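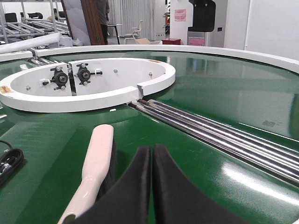

Panya Suwannarat has been fitting people with compression stockings for most of her working life, and she still gets excited about a well-turned heel. Her shop in Bululstead, Kaewsai, sits two doors down from the pharmacy, and when I arrived one morning in October she had a half-finished cup of tea in one hand and a tape measure in the other. She wanted to talk about circles before anything else. A leg, she told me, is a stack of them, and every one is a different size. "People come in and say, I'm a medium," she said. "Medium where? The ankle? Under the knee? I have customers who are three sizes in one leg."

So she measures, and she measures early. Kaewsai opens at 7:30 and the first hours are kept for new fittings, before the day's swelling has had time to settle in the lower legs. She takes the ankle at its narrowest point, then the widest part of the calf, then the length from the floor to the bend of the knee. Both legs, always. "I had a gentleman who'd bought pairs by mail for years and only ever measured his left," she said, laughing. "His right leg had been miserable the whole time and he thought that was just his right leg."

She didn't plan on any of this. Her first job was at the counter of a medical supply store in Grinotmont, a 40-minute bus ride away, where she mostly rang up bandages and shower chairs. A fitter there let her watch, then let her help, and within a couple of months she was reading knitting charts on her lunch break. "I'd never thought about how a stocking is made. The pressure is strongest at the ankle and eases off as it goes up, and somebody had to work out how to knit that. I went home and told my mother all about it. She was very patient."

Her own stockroom is a long, narrow space with shelves up to the ceiling, and she keeps 194 pairs in it, sorted by pressure, then length, then size, then color. I asked if people really care about color. Oh, they do. For years everything was beige, she said, a beige that matched nobody, and now she can hardly keep the navy in stock. A retired mail carrier comes in for the striped ones and wears them with shorts. There's a dark plum she loves so much that she bought it for herself, though she only wears the lightest grade, for long days on her feet.

What she enjoys most is teaching people to put them on. The usual way, bunching the stocking up like a regular sock and hauling, is hopeless with a firm knit. Panya turns the leg part inside out down to the heel, slips the foot in, gets the heel sitting exactly where it should, and then eases the rest up a little at a time with flat palms. Rubber gloves help enormously (the ordinary dishwashing kind, with a bit of grip to them). She made me try it with a knee-high sample. My first go took ages and left a twist across my shin. The second was better, and I admit I felt pretty proud of myself.

"Everyone makes that face," she said. "I love that face."

For customers with stiff hands or a sore hip she brings out the Caltora, a simple frame that holds the stocking open so the foot can step down into it. She keeps 2 in the shop and lends one of them out for a week at a time, so people can find out whether it suits their own bedroom and their own chair before they spend any money. Some bring it back the next day with a polite shake of the head. Others call to ask if they can hang on to it until theirs arrives.

She is careful about what she won't do. Anyone with circulation trouble in the arteries, diabetes, numb feet or broken skin is sent back to their doctor before she'll fit a thing, and the same goes for a leg that has suddenly swollen up or started to hurt. She writes down the pressure grade exactly as prescribed and doesn't bend on it, even when someone begs for a looser one. "Call the clinic, I'll wait with you," is her standard answer, and she means it. There's a chair by the phone.

Her washing advice is less strict. Mild soap, cool or lukewarm water, no fabric softener, roll them in a towel and lay them flat away from the radiator. Two pairs make life easier, one on and one drying. And when they start going on too easily, it's time to come in and be measured again.

By then the bell over the door had rung and a woman was sitting down and unlacing her shoes. Panya put down her tea, cold by now, and went to find her gloves.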